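How Do You Teach a Gripper to Dust a Fan?

Have you ever tried to pick up a grape with a pair of kitchen tongs? It's harder than it sounds! Robots have that problem all day long, and the people who build their hands spend a lot of time finding out which shape of hand does which job best.
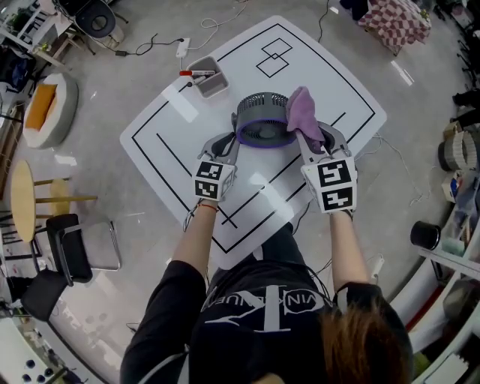 Two hands with no fingers

The gray tools are called grippers. A person can hold one in each hand and work the jaws, a bit like those grabbers you use to reach a sock behind the bed. One of them has a pink-lavender cloth pinched in its jaws, and between the two is a little gray desk fan with a purple ring around the bottom.

Why would anybody hold a fan with a gripper when they've got perfectly good fingers? Well, a robot doesn't have fingers like yours (lucky you!), so if you want to know whether its jaws can manage a cloth, you have to put your own fingers away and try it with the jaws.

What are the white blocks for?

On top of each gripper sits a white block with black-and-white square patterns. They look like tiny puzzles, don't they? A camera can spot a pattern like that very easily, and from the way it looks big or small, straight or tilted, a computer can work out where the gripper is and which way it is pointing.

Which gripper wins?

At the Marby workshop, Bok-nam Wi and Nii Ackah have been comparing 2 kinds of jaws. The Drodex jaws are wide and flat. The Pindden jaws are narrow, with soft tips that bend a little. Each kind got 28 tries at picking up a cloth, wiping something, and putting the cloth down again.

The wide jaws were better at holding things still, and the narrow ones were much better at pinching a fold of cloth. Nii would like one of each, and Bok-nam is still making up her mind.

Try it at home

Find two pairs of kitchen tongs and a clean sock. Ask a grown-up for a plastic cup, hold the cup steady with one pair, and wipe it all the way around with the sock in the other pair. Then swap hands and do it again. Which hand dropped the sock first?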